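Tips for Teaching a Tabletop Arm to Put Things Away

By Lensa Tesfamariam

These are the habits I use when I teach an arm a kitchen chore by steering it through the job myself. They work the same whether you push the arm by hand or drive it from a controller.

Pick one chore and say it in one short sentence. "Put the fruit in the bowl" is enough. If you need the word "then" twice, split it into two chores and record them separately.

Use soft toy food to start. Plush squashes a little when you grip too hard, and it won't roll away as fast as a real orange.

Clear your own hands and sleeves from the work area before you press record. I keep my mug on the shelf behind me.

Go slower than feels natural near the object and at normal speed everywhere else. Stop for a beat before closing the fingers. If you miss, back up and try again in the same recording. A few recoveries are worth keeping. Delete a run only when you knocked something to the floor or forgot what you were doing.

Move things between runs. My first batch at the Nigatu workshop had every item in the same place, and the arm learned the place and ignored the item. Now I shift two things after every run and turn one of them.

Record in short blocks. I do 4 runs, get up, and come back. After 7 blocks in a day my steering gets sloppy and I quit.

Wipe the camera lenses before each block. Check the view on the screen too, with the fingers open, so you know what they hide.

Name files by chore and date. I had 1680 clips in a folder called Resow before I learned this, and sorting them took most of August. 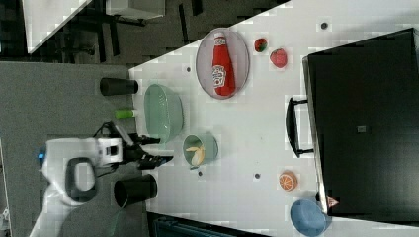
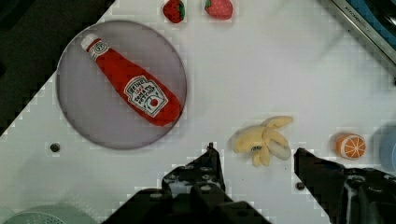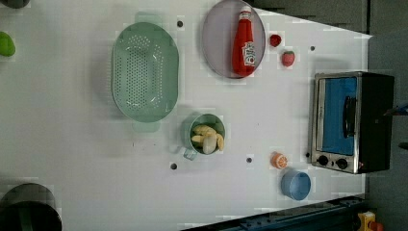 Plates cause more trouble than bowls when you are the one steering. A bowl has sides, so you can let go a little high and the item settles. With a plate you have to come down low and open the fingers slowly. Long items are the worst. The ketchup bottle takes up a lot of its plate, so I line the wrist up with the bottle first and think about the plate second. Practice with the bottle until you can set it down without looking at your hands, then move on to the strawberries, which are easier to place but harder to pick up by the leaves. Grip them across the widest part.

If your controller drifts, zero it at the start of each block. Mine needs it more often when the room is cold.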